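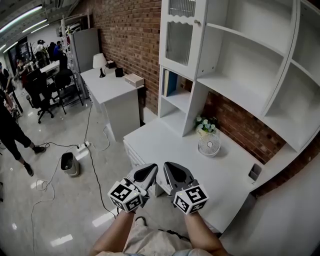
Tidying, Osaze Garba told us at his second interview, was mostly a matter of moving the same post from one room to another until it went out of date, and he wished we would put that in the paper.

4.2 Shelves and the things meant for them

We are happy to oblige him, as 21 of the households in Jisiscombe described something very similar in more words. Post was the commonest item in the storage diaries, followed by chargers for devices no longer owned. Books came a poor fourth, a finding which disappointed at least one of the authors.

The diaries asked people to write down where an object was put and where it was supposed to live. In Gallau the two answers matched for roughly 60 per cent of entries. In Jisiscombe they matched less often, although several participants there appear to have worked out what we were after and started filling in the second column to agree with the first. Chiamaka Oyelaran left it blank throughout and wrote "ha" at the bottom of each page. These were coded as missing.

Open shelving caused more bother than we had allowed for. Our original coding scheme, borrowed from earlier work on kitchens, treated a shelf as either in use or spare. A unit such as the one in Figure 3, with its open shelves bare and a cabinet door of ribbed glass beside them, would simply have been entered as spare. Participants did not see it that way. Bare shelves were "for the good plates", "for when we sort the loft" or, in one household, the subject of a disagreement into which both interviewers were invited. We therefore added a third category, promised, and recoded all 400 entries by hand over what proved a long June.

Promised shelves turned out to be stubborn. Few had anything on them at the second visit, and where they did it was generally post.

Figure 3. White desk with hutch and open shelving, red brick wall behind.

Doors complicate matters further, and frosted ones especially. Ese Okeke kept a tin of buttons, two clocks and a wasps' nest behind hers and recorded the contents as "glasses". We return to the reliability of self-report in Section 5.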